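Workshop notebook – soap and water tests
Last updated: Sunday, July 28, 2019

Second batch of the plain soap is now out of the mold and cut. I write this the same evening, because last time I waited two days and then I could not read my own pencil marks.

Oils as before: olive, coconut and a little castor. Total weight of the loaf before cutting was 1619 g, a bit less than the May batch, but I left more in the pot this time. The spatula from Laitinen is too stiff for the corners. I should buy the soft one, or borrow the one from the kitchen and not give it back.

Lye solution went in at 41 °C, the oils were a few degrees warmer. In May I mixed much hotter and got the glassy stripes in the middle of the loaf. No stripes now. The trace came slowly, and I was tempted to use the stick blender longer, but I stopped and stirred by hand. I think this was right. The top is flat and the surface has only a thin layer of white ash, which can be planed off later.

Cutting: the wire cutter pulls to the left. All bars from the first half are thicker on one side, you can feel it when you hold them. I tightened the wire in the middle of the work and the second half is better. Please, whoever uses the cutter next, check the wire before the first cut and put a mark on the screw where it was good.

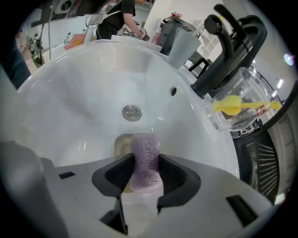 Now the water. I wanted to know if our tap water is the reason for the gray film that several people complained of. I used the strips from Plevura, and they gave me a result between two colors, so I repeated with the drop test from Balus. The drop test says 151 mg/l as calcium carbonate. This is moderately hard, not terrible. With water from the rain barrel (filtered through cloth) the strip stayed at the lowest color.

Then a simple foam test with shavings from one May bar. Each jar got 100 ml of water and 1 g of shavings, lid closed, shaken the same number of times. In the tap water jar the foam was low and fell down quickly, and there were small white flakes at the bottom. In the rain water jar the foam was still there when I came back from lunch. So the film is mostly soap scum from the calcium, and I don't think the recipe is guilty.

Things that I am not sure about:

– The scale. It showed two different numbers for the same empty jar in the morning. I changed the battery and it calmed down, but the castor oil was weighed before that.
– Sodium citrate. The Serkeck leaflet recommends to add it with the lye water, but it gives the dose for liquid soap only. I will try a very small loaf first.
– The shelf near the window. It is warm there in the afternoon, and the May bars on that side dried faster and bent a little. I moved the new ones to the lower rack, on baking paper, with a finger of space between them.

To do: turn the bars every few days, weigh the one with the notched corner each time and write the weight in the table at the back of this book. Don't test it for washing yet, it is much too young. Vinegar is finished – the last of it went on cleaning the jars. Gloves in size M also finished.

2 comments
4 shares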